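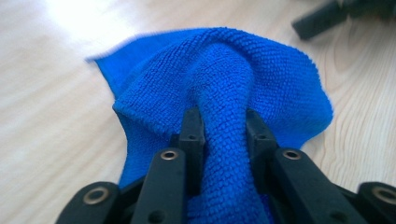
Ostari Applied Handling Group
Teaching Labs > Grippers > Chapter 3
Search this book
Contents Figures Exercises Index

3. Cloth, the Great Humbler

Any gripper looks clever holding a block. Hand it a towel and you learn what you paid for. A towel has no sides, no top, and no opinion about where it should be grabbed.
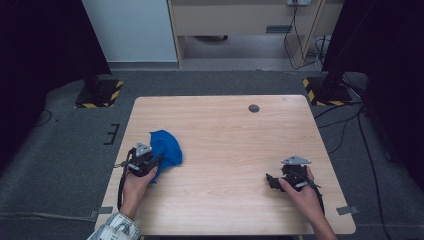 Vaida Dzene, who taught this course before me, graded fingers on one task – pinch a fold, lift it, let go – repeated 60 times per pair. Her students called it laundry. Her notes ran to 114 pages, mostly complaints about tip shape.

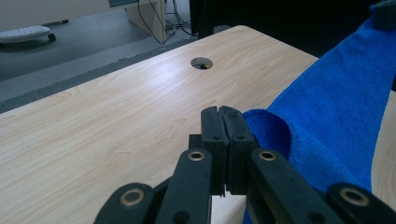 We will keep her task and drop most of the complaints. Start with the tips closed and check the seam between them. A gap you can barely see is plenty for a thin hem to slip through. Section 3.1 deals with pinch force, which students always set too high.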